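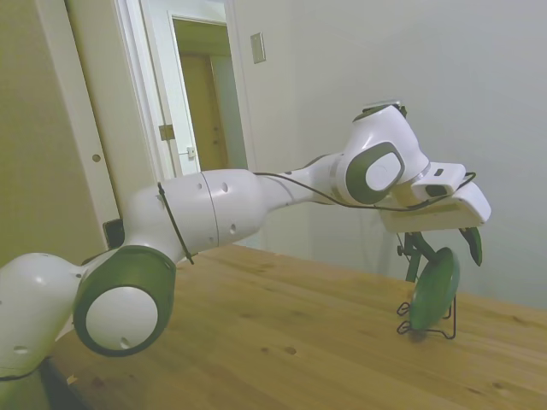

Public institutions spend a great deal of time deciding what furniture to buy and very little deciding how long to keep it. The Kerkton Workshop Trust believes the order should be reversed. Each June the Trust reviews the furnishings of its shared workrooms, and each June at least one member organization proposes that the older wooden tables be replaced with something newer and more uniform. The argument is usually made on grounds of appearance. A light wooden top with its grain showing, small knots here and there and dark marks scattered across the surface, is said to look tired to a visitor. We hold that such a table looks used, and that a workroom should not be embarrassed by evidence of work.

The position deserves a fuller defense than it normally receives. When the Trust opened its rooms on Lillow Street, it furnished them with 47 wooden tables, bought secondhand from a school that was closing. Almost 20 years later, the greater part of them remain in service. They have been sanded, oiled, tightened at the joints and moved from floor to floor. A few have been shortened. The total spent on their repair in the last budget year was $1,692, a sum that would not have furnished a single room to the standard set out in the replacement proposal.

Cost is the easier half of the matter. The harder half concerns what a surface asks of the people who use it. A tabletop that must be kept spotless imposes a kind of caution on everyone who sits down at it. Members lay out mats, then cloths over the mats, and lift their tools as though the table belonged to somebody else. Our older rooms do not produce this behavior. Members arrive, put down what they have brought and begin. We consider that ease to be part of what the Trust provides, and it does not appear in any inventory.

It has been put to us that wood is unhygienic, or difficult to maintain, or unsuited to shared use. These concerns are not frivolous. Wood takes up spills, and it will not forgive a hot pan or a standing glass of water. The Trust's own rules reflect this: drinks are kept to the side counters, and every table is wiped at closing. In the Korari annex, where food is prepared, the tops are steel, and no one on the board has suggested otherwise. A sensible policy matches the material to the task. Our objection is to the habit of treating a change of material as an improvement in itself.

There is also the question of what becomes of the things we discard. Two years ago the Bañez wing was refurnished under an earlier plan, and 30 tables left the building in an afternoon. The new tops were handsome for a season. Several have since chipped along the front, and a chip of that kind cannot be sanded out – the whole top must be ordered again. The members who use that wing have asked more than once whether any of the old tables could be found.

The Trust does not propose to keep every object forever. Legs split, and some tops warp past correction. A table that rocks after repair should be retired, and we have retired several without regret. We ask only that the decision rest on whether the piece still does its job. Knots were in the board before it was a table. Stains and scratches came afterward, and most of them can be felt only by someone looking for them.

The board will take up the replacement proposal again at its next meeting. Our recommendation is that the sum requested be moved to the repair budget, that the tables in the Lillow Street rooms be resurfaced in rotation as their condition requires, and that no wooden table be removed from service on grounds of appearance alone.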